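Teaching Two Arms by Remote Control: What Our Demonstrations Were Worth
Project report, Omodard group, 1 June 2019
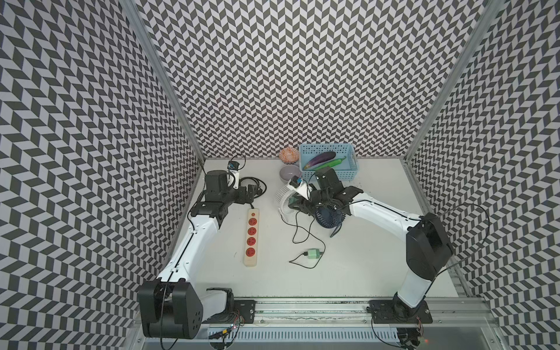 We started this project with a claim we had read many times, that a person with no training can show a robot a household task by steering it and the robot will pick it up from there. Our task was handling small electrical items on a crowded table. An operator drove both arms from a second pair, called the leaders, and the software saved the joint angles along with the views from the wrist cameras. The blue desk fan was the object we cared about most, and having the right gripper's fingers on it tells you very little about whether a demonstration is any good. Its cable runs in a loop over to the mint-green charger, so every move of the fan is also a move of the cable, and our operators had to plan for both.

Collecting the data

We recorded 700 demonstrations in February with the Noltura recording software. We threw out 138 of them. Most of those were dropped grasps, but a fair share were runs where the operator stopped to think for several seconds with an arm in the air. A policy trained on pauses learns to pause. We found this out in the pilot, when the left arm would hover over the table and stay there.

The leaders give no force feedback. You judge your grip by eye, and from the operator's chair the gripper often hides the thing it is gripping. All of us squeezed too hard at first. We also disagreed about which arm should steady an object and which should move it, and did not write down a rule until the data was half collected. That was our mistake and it probably cost us more than any software setting.

Training and results

We trained for 2,000 epochs. On the test day the policy finished the fan task in 56 percent of trials. We don't think this number should be quoted without the next one, and we don't have the next one, as we ran out of lab time before testing with the fan in starting spots outside the recorded area. The few informal tries we made went badly. The arm reached for where the fan usually was.

The Purkano guide we followed says that more demonstrations will fix this. Maybe so. Our loss curve was flat well before the end, and adding the last batch of data changed nothing we could measure. I would sooner see fewer runs with more varied starts - and one operator, or at least one agreed way of doing things.

Left undone

Cable handling was never scored on its own. The success check only looked at where the fan ended up, so a run that dragged the charger along with it still counted as a pass. Anyone picking this up should change that check before recording anything new.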